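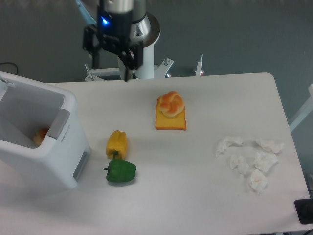

Visit report: Nokton demonstration lab, Policarpio site
February 11, 2020

Purpose of the visit

We went to see how Nokton records remote-control demonstrations for tabletop handling, and whether the method could be used on our kitting line. The visit took most of a day. The morning was spent on the recording cells, the early afternoon on the data room, and the last hour on questions. An earlier visit planned for December was moved at our request.

The Policarpio site is a single-story building with the lab at the back, past goods-in. Visitors sign a form and leave phones at the desk. Safety shoes are not required in the lab. They are required in the corridor that leads to it, so in practice everyone wears them.

Recording cells

Each cell has one arm on a fixed column behind a white table, with a parallel gripper at the wrist. The operator does not stand at the table. He or she sits at a desk to one side and moves a hand controller made by Dotar; the arm follows with a delay that Nokton gives as 170 milliseconds from hand to gripper. I tried it for a few minutes. The delay is easy to notice on fast moves and does not matter much on slow ones. New operators tend to overshoot the first few grasps and then slow down without being told to.

The controller has a trigger for the fingers and a foot pedal for the clutch. With the pedal up, the hand can move freely and the arm holds its position. I kept forgetting the pedal. The lab staff said this is the most common fault in the first hour, and that recordings with a clutch slip in the middle are kept if the grasp itself is good.

Guiding the arm by hand was also shown, on a cell nearer the door. The motors are put in a soft mode and the operator holds the wrist and leads it through the motion. It is quicker to learn. Nokton uses it for checking reach and for short, simple moves, and has mostly dropped it for recording. The operator's hands and sleeves get into the camera view, and the wrist force readings are of little use while somebody is pushing on it. They were frank that remote control gives slower demonstrations. The same pick that took me a few seconds by hand took three or four times as long from the desk.

The task

The task on show was a partial clear. Food items go into the bin on the left. Paper tissues stay where they are. The operator picks the order of the food items, and Nokton asks for variety in the order between recordings.

Toy food is used throughout. Two arrangements in this task are set on purpose. The peppers are placed touching, so that the gripper has to get a finger between them or take one from the outer side. The knotted roll is put on top of the slice of bread, and an operator has to take the roll first. Trying to lift both at once is marked as a failed recording. The slice is the harder of the two. It lies flat, and the fingers have to come down close to the tabletop to get hold of an edge. I failed at this three times and handed the controller back.

The tissues are there as distractors. They are crumpled by hand, and the lab replaces them when they have gone flat. A trained model has to learn to pass over them, and operators are told to route the arm above the tissues if the path crosses them and to avoid dragging anything through the group. In our own case the matching problem would be packing paper left in the tray, so this part of the demonstration was of direct interest.

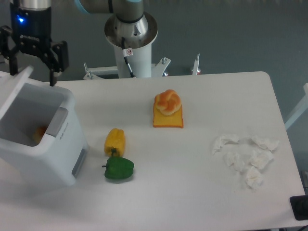 Food sorting task at Nokton, gripper open beside the bin.

Reset between recordings is done by hand. The items are put back from a layout sheet, and the sheet allows each item to be turned or moved a little. The bin is not always emptied at reset. Some layouts start with an item already inside, so that the model also sees a bin that is partly filled. The lid position is fixed by the sheet too.

Recording and labeling

The recording software is called Furkum and was written in-house. It logs the joint positions, the gripper opening, the controller pose and the camera images on one clock. Start and stop are on the desk, under the operator's free hand. After each run the operator gets a short form with three fields: success or failure, number of regrasps, and free text. The free text field is usually left blank. We were shown a page of entries, and the filled ones were mostly about the slice.

The food task had 986 accepted recordings at the time of our visit. Another 123 had been rejected, mainly for items dropped outside the bin and for runs where the wrist camera had lost its connection. Rejected runs are kept in a separate folder. Nokton intends to use them later for training a failure detector, but there was no date for this.

We asked how many recordings are needed for a task of this size. The answer was that a first usable model was trained on 600, and that the gain after that came mostly from adding new layouts. Adding more runs of the same layout did little. They showed a plot for this. The axis labels were clear, but the number of test runs behind each point was not given, and I would want that before relying on it.

Playback of a trained model

One model was run without an operator. It took the roll and the green pepper cleanly, stopped above the bread slice for several seconds, and then made a grasp that closed on nothing. The second try held. It did not touch the tissues in the runs we watched. Motion was noticeably less smooth than that of an experienced operator, with small corrections just before each grasp that can also be seen in the recordings it learned from. The lab is trying a filter on the controller signal to reduce them.

Speed was well below what our line needs. Nokton did not claim otherwise, and the arm was limited to a reduced speed for visitors.

Practical points

The column and its floor bracket are bolted down and were not moved between tasks. A change of arm position means the older recordings for that cell can no longer be mixed with new ones without a correction step, and the lab prefers to avoid it. For us that means the location has to be settled before any recording starts.

Lighting in the lab is even and comes from overhead. Our tray station has a window on one side. Nokton suggested a blind, or recording at different times of the day – their preference was for the blind.

Operator shifts at the desk are limited to 45 minutes, followed by a change of task. The limit was set after complaints about the wrist and shoulder. The chair at the desk I used had no armrests, and I could feel why the complaints had come up.

Dotar sells the hand controller separately and it can be used with other arms. The driver for our model exists but is listed as untested. Price was quoted verbally and is left out here until we have it in writing.

Open items

Written quote from Dotar for two controllers, with lead time.
Number of test runs behind the layout plot – requested from Nokton.
Check whether Furkum can be licensed without the camera set.
Sample trays to go to Policarpio with packing paper included, for a short trial recording.
Floor loading at our tray station for a fixed column.

A follow-up visit makes sense once the sample trays have been recorded. It should include one of our line operators, who would be the person at the desk if the method were taken up.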